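El frutero no es un almacén

La costumbre de amontonar la fruta en un solo plato en el centro de la mesa se defiende casi siempre con argumentos de decoración. Conviene examinarla como lo que es: un sistema de apilado sin estructura, con acceso por arriba y con las piezas de abajo cargando el peso de las demás.

Un plato llano tiene una sola ventaja técnica, el borde bajo, que permite alcanzar cualquier pieza lateral sin levantar la mano. La desventaja es que la contención depende del rozamiento entre las frutas. Una manzana redonda apoyada en el borde está en equilibrio mientras no se mueva su vecina. Quien retira la pieza inferior desplaza el resto, y una naranja que cae de la mesa al suelo queda inservible a los pocos días.

Durante el mes de junio llevé un registro doméstico. Pasaron por el frutero 161 piezas, contando cada racimo como una. Se desecharon 13, casi todas de la capa inferior y casi todas con la marca de otra fruta encima. La muestra es pequeña y la cocina es la mía, de modo que no pretendo extrapolar. Sí afirmo que el patrón de daños era el previsible: presión localizada, falta de ventilación, olvido.

Los fabricantes han respondido con soluciones de distinto mérito. El frutero de dos pisos de Hostenel reparte la carga, pero su varilla central obliga a una disposición en anillo que desperdicia superficie. El cuenco hondo de Brandes, de 40 centímetros de diámetro, agrava el problema que dice resolver. La bandeja ranurada de Trundlow ventila bien y pesa 729 gramos, cifra razonable para llevarla de la encimera a la mesa con una mano. Me parece la menos mala.
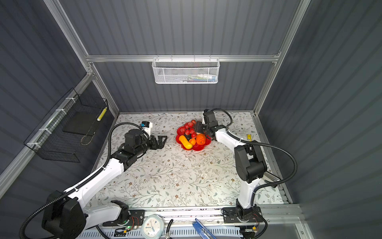

Queda la cuestión del orden de carga, que ningún folleto trata. Las uvas deben ir arriba, sin discusión: son lo más blando del conjunto y lo primero que se pellizca de paso. Los cítricos admiten la base gracias a la piel. La manzana, al costado, donde no soporte nada. Las piezas curvas y alargadas son las más difíciles de asentar - su apoyo es irregular y dejan huecos que otra fruta ocupa mal - y las coloco siempre en la periferia.

Tampoco es indiferente lo que hay debajo. Un mantel estampado disimula la mancha de zumo hasta que ya ha secado. Prefiero verla a tiempo, aunque admito que la mesa desnuda resulta más fría y que en mi casa perdí esa votación.

Mi propuesta es modesta: una sola capa, dos como máximo si la segunda son uvas, y reposición cada dos días. El resto de la compra, a la despensa.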